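# Shuttle speed testing at Ultville, second attempt

September 17, 2025

The club has been arguing about shuttle speed for as long as I have been a member. The hall at Ultville is cold in winter and very warm by the end of summer, and the same tube of feathers plays long in one season and short in the other. Last February I started testing properly before each club night and writing the results down. What follows is the method as it now stands, with the changes I have made after getting a few things wrong.

The standard test is simple enough. The player stands on the back boundary line and hits a full underhand stroke, upwards and parallel to the side line. A shuttle of correct speed lands between 530 mm and 990 mm short of the opposite back boundary line. Most halls mark this zone on the side tramlines. Ours does not, so I put down two strips of low-tack tape at each end and take them up afterwards.

The weak part of the test is the player. A full underhand stroke means different things to different arms. Kamran Khattak hits every shuttle past the far line, including ones that everybody else finds slow. Ghazala Jafri lands the same shuttles in the front half of the zone. Neither is doing it wrong, but if Kamran tests one week and Ghazala the next, the numbers can't be compared.

For the first attempt I used both of them and took the middle value. This was a mistake. The spread between the two was larger than the difference between one speed grade and the next, so the average told me very little. I now use one tester, Hina Siddiqui, for everything. Her stroke is flat in variation: over 26 hits with shuttles from a single tube, all but two landed within a racket's length of each other. The two outliers were both from the first few hits, before she had warmed up, and I now throw away the first four of any session.

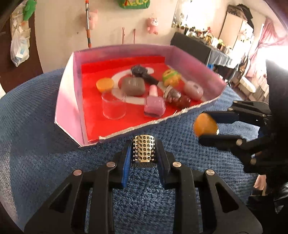
The other change concerns how long the shuttles have been in the hall. I used to carry the tubes in from the car and open them straight away. In cold weather this gives a misleading result, as the air inside a closed tube takes a good while to catch up with the room. The tubes now stand open on the bench for 40 minutes before the first hit. I take the temperature at the net post, at chest height, at the beginning and end. The thermometer by the door reads low whenever somebody props the door open, and I have stopped using it.

Humidity I record but do nothing with. Faisal Marwat steams his feathers the night before and is convinced that they last longer. They may well do. Steaming also adds a little weight, which affects speed, so steamed and unsteamed shuttles go down in separate columns. I have not tested durability and don't intend to this season.

We compared two makes. The Narkitz feathers, which the club has bought for years, come in marked speeds and the markings are fair. Two tubes of the same grade behaved alike on the same night. The Plillitz ones are cheaper by the dozen and less even. In one tube of twelve, 8 landed inside the zone, three were long and one wobbled so badly that I left it out. The wobble came from a feather set at a slight angle in the cork, visible if you spin the shuttle between finger and thumb and look at it from above. They are adequate for drills. I wouldn't use them for league matches.

Noman Jadoon asked whether we could correct a fast shuttle by folding the feather tips outwards. It does slow them down. It also makes the flight less regular, and it isn't allowed in our league, where shuttles have to be played as supplied. For a social evening it is harmless. Fold alternate feathers, by the same amount, and test again before giving them out.

A note on the away fixture at Mohmand. Their hall has a higher roof and blown-air heating along one side, and shuttles drift towards the seats on courts one and two. No speed test will show this, as the drift is sideways. If you are playing there, use part of the warm-up for high clears from both ends and see where they come down. The home pairs know the drift and aim for it.

The log now has 60 entries. I have put a printed copy in the folder behind the racket stand, with temperature in the second column and the recommended grade in the last. If the net post reading falls between two rows, take the slower shuttle. I still have no readings for the coldest part of the year with the heating off, and the next set will have to wait until the boiler is serviced.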